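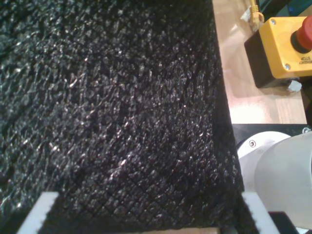 Home Issues Authors Search

Print this article E-mail this article

4. Surface Appearance of Dark Textured Coverings

4.1 Scope of the section

The preceding section dealt with the wear of textured coverings in daily use. The present section concerns how such coverings look when they are laid on a table and viewed under ordinary room light. The question was raised by the display department of the Curnmont Museum of Household Goods, which uses black textured material behind small objects and had received differing reports from its own staff on how bright the material appeared. Some staff members described the same covering as a deep, even black. Others described it as gray and restless, and considered it unsuitable for glassware.

Measurements of gloss taken with a hand-held meter did not resolve the matter. Meters of this kind are made for smooth surfaces such as paint or varnished wood. On a coarse surface the reading changes when the instrument is moved by a few millimeters, and an average of many readings gives a figure that corresponds to no part of the material as a visitor sees it. Janssen and Kleinschmidt therefore proposed that the coverings be judged by eye, in fixed lighting, with a written form on which the observer enters a separate judgment for each area of the surface.

4.2 Terms

Three terms are used throughout. "Ground" means the dark color of the material between the bright points. "Fleck" means a small bright point produced by light returned from a raised part of the surface. "Haze" means a general lightening of an area in which single flecks can no longer be told apart with ease. The terms were taken from an internal manual prepared by Elfriede Hinrichs for the Irnell workshop and have been kept unchanged, although "haze" has a different meaning in the testing of clear plastics.

A fourth term, "relief," covers any regular pattern in the surface that can be seen apart from the coarse texture itself. Grooves, ribs, and pressed figures all count as relief. Relief was recorded as absent, faint, or clear. The observers were not asked to judge its depth.

4.3 Procedure

The survey covered 125 coverings, all black or nearly black. Each was placed on a table and judged by 2 observers working separately. The observers stood first at the long side of the table and then at the short side, and were permitted to lower their heads to the height of a seated visitor. They were given 30 seconds at each position. Longer viewing was tried in June and abandoned, as observers began to revise entries that they had made with confidence a short time before.

The lamps were left as they were normally set for the room. It was considered whether to fit diffusers, which would have reduced glare on the tabletops, but the coverings are used under plain lamps at Curnmont and it seemed more useful to keep to those conditions. Glare on a pale tabletop next to a black covering is common in practice. It affects the judgment of the covering as well, for the eye adjusts to the brighter of the two surfaces and the ground is then seen as darker than it would be if viewed alone.

In all, 3442 entries were made on the forms. Entries that lacked a position were set aside and returned to the observer, who was asked to repeat the judgment on another day. The forms were checked by Sabine Baumgart and are kept with the project papers.

4.4 Uneven appearance within one covering

The most frequent remark on the forms was that a single covering did not look the same over its whole area. A surface of one color and one texture may carry a marked sheen in one part and appear nearly matte in another. Figure 2 shows black material of the coarse type in which the upper left is the more reflective part, with streaks of sheen, while the right half is darker and more uniformly matte. The flecks are white to silvery. Faint diagonal grooves cross one another in a diamond pattern, most readily seen near the bottom center.
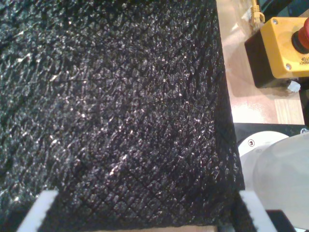
Where a covering looked uneven in this manner, the two observers usually agreed on which part was the brighter. They agreed less often on whether the difference was large enough to matter in a display case. Observers with experience in textiles tended to accept haze as a normal property of a coarse surface. Those who had worked with painted panels were more inclined to regard it as a fault.

Turning a covering through a quarter circle was sufficient in many cases to move the haze to a less prominent place. The instruction sheet used at Irnell already recommends turning for ribbed material but says nothing of coarse material without ribs. Detlef Fröhlich has suggested that the sheet be extended, and the results given here support his suggestion.

4.5 Relief and coarse texture together

A second group of remarks concerned coverings in which relief and coarse texture occur on the same surface. Grooves that cross diagonally are easily followed in one area and lost in another, even when there is no reason to suppose that they are shallower there. The flecks compete with the lines. In an area with many bright flecks the eye is drawn from point to point, and a faint line between them is passed over.

For this reason a form marked "absent" under relief should be read with caution when the entry for flecks is high. The forms of the Brurnine series, which were completed before the term "relief" was introduced, cannot be used for this purpose at all. They have been left out of Table 3.

4.6 Edges

The edge of a dark covering attracts attention when the table beneath it is pale. A straight edge was generally judged to be acceptable. Slight bending was noted but seldom criticized. Shadow along the edge was mentioned more often than had been expected, and several observers entered it as part of the covering, so that the width they reported was too great. The form has been amended, and the shadow is now entered on a line of its own. The Mühlbauer forms, which were received last, use the amended version.

Back to top

Contact | Copyright Curnmont Museum of Household Goods | Page updated November 28, 2022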